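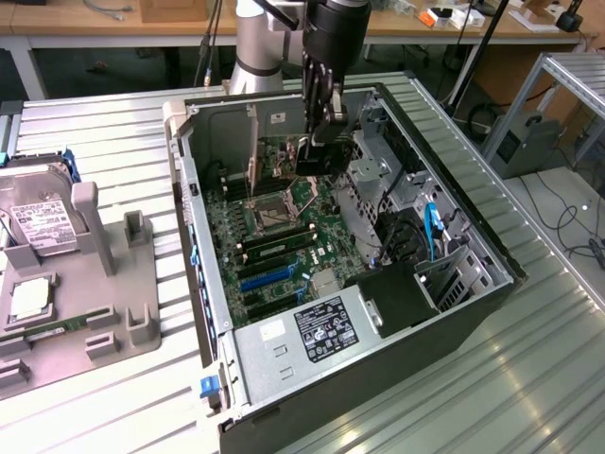
Week 3 of the Jakdale robotics elective. Our team is Pakbridge, named after nothing, because the form wanted a name by noon.

The assignment: teach an arm to put a PC back together. CPU, RAM, hard drive. I can do it in 4 minutes with a podcast on. The arm has had all of April.

Lumturie wrote the insertion routine. It's 700 lines and 60 of them are comments apologizing to whoever reads it next (me).

RAM is the bad one. Come in a hair crooked and the stick just sits there on top of the slot, looking smug.

Prof. Jurić watched a whole run, said "hm," and wrote something down. We have discussed the "hm" at length.

Demo is Thursday-ish. Gripper offsets tonight, then the CPU again.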